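Fruit on the Bedspread

I've been sorting fruit on an old bedsheet all month, and I'm never going back to the kitchen counter. The counter is where things roll. One good elbow and your oranges are under the fridge with the dust bunnies! A rumpled sheet keeps everything more or less where you put it, especially if you leave the wrinkles in (which suits me fine, I haven't ironed a sheet since we moved to Wingate).

Mine is the pink one with the polka dots, big ones and little ones, and a navy deer with antlers standing around on it. It came from the Brestholm rummage sale and it's much too cheerful to cut up for rags. 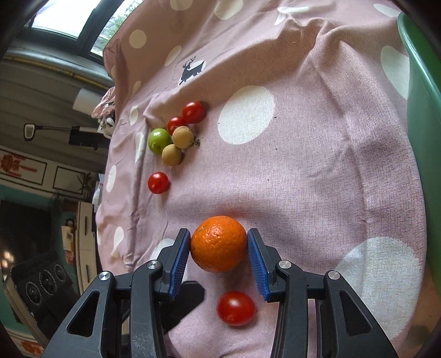
Cherry tomatoes and a small green fruit on the polka dot sheet, an orange held just above it. Deer supervising.

My system is pretty loose. Little stuff goes in one bunch toward the top, so the cherry tomatoes end up rubbing shoulders with whatever small green fruit is in the bag that week, and I give the bigger things more room. Then I go through piece by piece. Any tomato with a split goes straight into that night's pasta. Oranges I press gently near the stem end, and a soft one gets juiced before supper. Everything else goes back in the bowl, oranges on the bottom, tomatoes on top, or you'll have sauce by Sunday.

I brought home 19 oranges from the Esquivel farm stand last time (they were nearly giving them away, what was I supposed to do?) and only lost two, so I'm calling that a win. The peels are drying on a rack for tea right now and the whole house smells wonderful.

If you've got a good use for extra cherry tomatoes, drop a note in the newsletter box at the Fornel Street library by Fri 21 October. I've already done soup, twice.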